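Craft Room and Store, Cruzado House -- Room Safety Checklist with Comments

Checked: February 6, 2024
Checked by: Kanyarat Wongsuwan
Last full check: January

Dear all, the usual list follows, with my comments under each point. I know my comments have been growing longer each time (I did see the little note somebody left in the margin of the January one, and I laughed), but I would sooner write too much than have one of you puzzling over a bare tick. Please read at least the points marked "Action" before your next session.

1. Door and way out
OK. The door opens fully and closes on its own, though it takes its time. The corridor was clear as far as the outer door. Thank you to whoever moved the bags of wadding, which had been creeping towards the handle for weeks.

2. Fire extinguisher and blanket
OK. Both on their hooks, service label in date, pin and seal in place on the extinguisher. The blanket pouch has gone a bit brittle at the corner, so I shall ask for a new one when the Hidano people come to do the yearly service.

3. Lighting
Action. One tube over the store shelves flickers for a good minute before it settles. It is safe, but it is tiring on the eyes if you are matching threads. A replacement is ordered from Menden. Please don't climb on a chair to give it a tap -- I know it works, and I would still much prefer that you didn't.

4. Sockets and plugs
OK, with a grumble. The double socket by the window is fine. The long extension lead came back to the shelf wound very tightly round its own plug, and the outer sleeve had begun to kink. I have let it out and hung it in loose loops. If you use it, unwind all of it first, please, even if you only want a little bit.

5. Floor and walkways
OK. No lifted edges on the lino. The mat at the door has been turned and now lies flat. Stools go under the side bench at the end of a session with their legs tucked in.

6. Store shelves
Action. The top shelf is marked for 400 sheets of card and it had a good deal more than that on it, with a tin of buttons balanced on the pile for luck. I have brought the heavy things down to knee height. Light and bulky goes up, heavy and small comes down, and nothing at all goes on top of the cupboard.

7. Cutting tools
OK. All 51 pairs of scissors were in the rack, points down, and both craft knives were shut in the lidded box. One pair has a loose screw and is set aside with a ribbon round the handle. It is a very nice pair, so please don't bin it! I shall take it home and see to it.

8. Folding screen
OK. It stands firmly when the end panels are turned in, and it wobbles when they are pulled straight, so leave them turned in. Do run a hand gently along the weave once in a while, in case a strand has sprung out where a sleeve might catch it.

9. The big table
OK, with comments. I am very fond of this table and I know many of you are too, so forgive me if this one runs on. The covering is firmly stuck at the edges and I found no lifting. It does hide small things dreadfully well, though, staples above all, and the pile holds on to them. Please go over it with the hand brush at the end of the day, and with the flat of a ruler before you brush if there has been any stapling. Staplers are to be closed when you have finished. Cord and rope should be kept coiled and laid well back, with no tails hanging where a passing child could pull them. No drinks on the table, please. The Prilau lot have a perfectly good shelf for cups just outside.

The big table, with the cord lying towards the back and the brown notebook nearer the front:

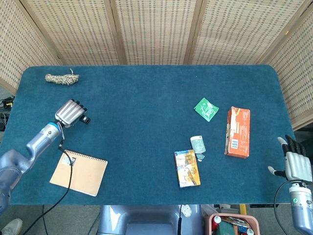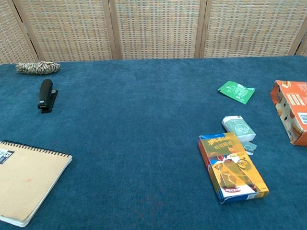
Theerawat Luangrath has asked me to add a remark of his own, and I am glad to. He would like the hand brush hung on a hook beside the table instead of living in the cupboard, as people don't go and fetch it when they are tired and want their tea. He also thinks the ruler trick is all very well for staples but hopeless for pins, and that a magnet on a bit of string would do the job in half the time. He has one at home and is happy to bring it in, so long as it is hung up well away from the tin of needles.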